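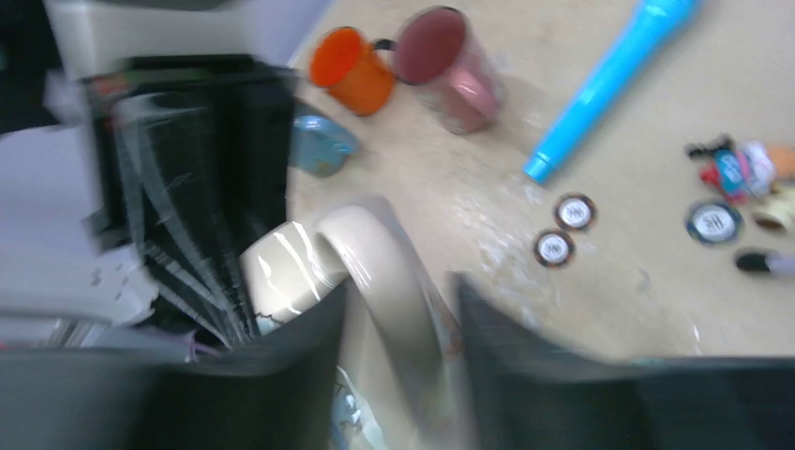

Cream mug, bit of blue print near the bottom.

Hulis pottery open day, quick notes

Went in November, got there just after 10, already a line for parking. Pay at the gate, 4 dollars, kids free. Cash only!! Had to borrow from my sister.

Started in the clay room because it was warm. They mix their own, Jitmont clay plus something from a pit up the road, didn't catch the name. Very loud in there. You get a lump to take home if you ask. I asked.

Then the kilns. Two big gas ones and an old brick one called the Rebane, after the family that built it. Holds some 400 mugs when its packed right. Last firing was 2,412 degrees at the top shelf, they had it chalked on the door. The guide said the brick one runs uneven and people come back for exactly that, darker glaze on one side. Bought one. No regrets yet.

Glazing demo was too crowded, saw mostly coats. Caught the part about wiping the foot ring before firing or the pot sticks to the shelf. My teacher never told us that, which explains a lot of my bowls.

Blue patterns are big this year. Flowers mainly, on pale grounds, the Novau range has a whole wall of it. Pretty, but pricey for a cup.

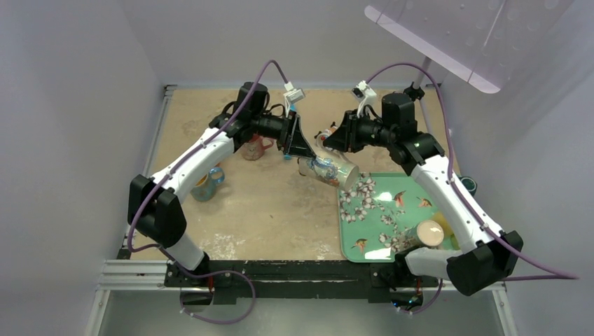

Seconds shed

Go here first, not last like me. Good stuff gone by noon. Still got two saucers and a lid with no pot. Soup stand next door was decent, ran out of bread tho. Bus 779 stops at the bottom of the hill, last one back leaves at 5:15 and it dosen't wait.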